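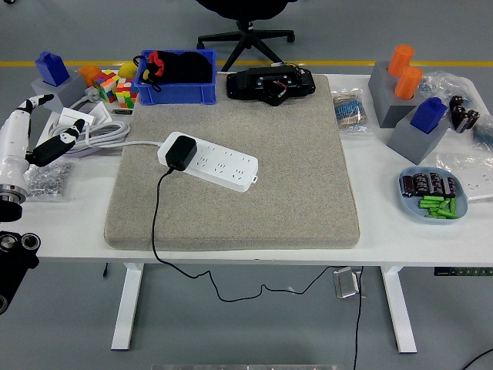

Brerness Felt Desk Mat, Large, Beige

A mat for desks that have given up pretending to be tidy. It is thick felt in a speckled beige, with rounded corners, and it goes in the middle of your table and stays there while the rest of your belongings arrive on top of it.

We sell it mostly to people who work with small parts: menders, model makers, anyone whose hobby comes in clear plastic bags. Resistors are much easier to find on felt than on a shiny white tabletop, where they roll. A dropped screw lands with a soft thud and stops. On a bare table it goes under the radiator and you see it again when you move house.

The colour

Beige, with flecks. We did try a plain one. Every crumb showed, and so did every clipping of wire, and Aarti Katiyar in our workroom sent it back with a note that said "no". The speckle hides a fair amount of daily life. It won't hide tea.

A power strip on the mat

Plenty of customers keep a power strip lying across it, usually at an angle, and we have stopped trying to talk them into a cable tray. The felt stops the strip sliding about when you pull a plug out, and the feet don't mark the table. A few sensible points:

Keep the coiled end of the cord off to one side and don't pile things on it.
Let thin cables drop over the front edge if you must, but know where your feet are.
Keep hot soldering irons in a proper stand. Felt is not a heatproof surface and has never claimed to be.

Storage

The mat comes with nothing to put things in. A plastic bin at the back does the job nicely for pouches, straps and the other black fabric objects that every workbench breeds. Puzzle cubes may be kept in a back corner for when you are on hold.

What table does it fit?

Any flat one. It looks best on a plain rectangular top with a bit of white left showing all round, and it is just as happy on sled legs as on four ordinary ones. Please measure before ordering. Of the 201 mats we sent out last January, 30 came back, nearly all of them with a message to the effect that the desk had turned out smaller than remembered.

Care

Shake it out of doors. Go over it with a vacuum cleaner on low, having first taken off anything you'd like to keep. Sponge marks with cool water and dry it flat. It must not go in the washing machine. Kianoush Dehghan put one in for us as a test and we now own a very dense coaster.

It arrives rolled and will curl at the ends for about a day. Put something heavy on each corner. You will have something.

Delivery and returns

Sent by ordinary parcel post in a cardboard tube. Returns are accepted unused, which we take to mean without solder in it. We pay the postage if the fault is ours and you pay it if the fault is the desk's.

Also in this range: Brerness Felt Desk Mat, Small; Idivetti Parts Tray; Rastogi Cable Ties, bag of 200.

Stock note, December 9, 2021: 109 of the large beige left on the shelf. The small one is sold out and the next batch is due in January.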